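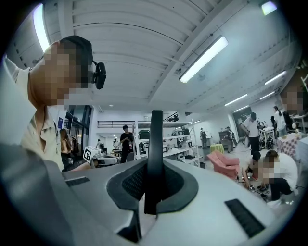 BREKSIDE, Thu 16 May

Fedesell has opened orders for the second version of its hand-held gripper kit, sold under the Plurnarance name. The kit is meant for teams that record manipulation tasks by hand and use the recordings to train robot arms.

Each kit contains 4 grippers, a charging dock, a sheet of printed fiducial markers for calibration, and a head strap for a second camera. The shell is molded in white and gray plastic with vent slots on the housing. The black fingers can be replaced with a single hex key.

According to product lead Azadeh Akbari, the February pilot produced 218 hours of usable recordings. Most rejected takes were traced to clock drift between the gripper and head cameras. The new firmware resyncs the two at the start of every take.

Battery life is given as almost 3000 takes per charge cycle set, measured on short pick-and-place tasks. Longer tasks will lower that figure. Edivaldo Tavares, who ran the bench tests, recommends recalibrating after any finger change.

The export tool now writes one folder per session and keeps the raw video unless told otherwise. Kits ship 14 days after an order is confirmed. Spare fingers and straps are listed separately. Pilot sites can return first-version units for credit through Jamshid Karimi at the Brekside office.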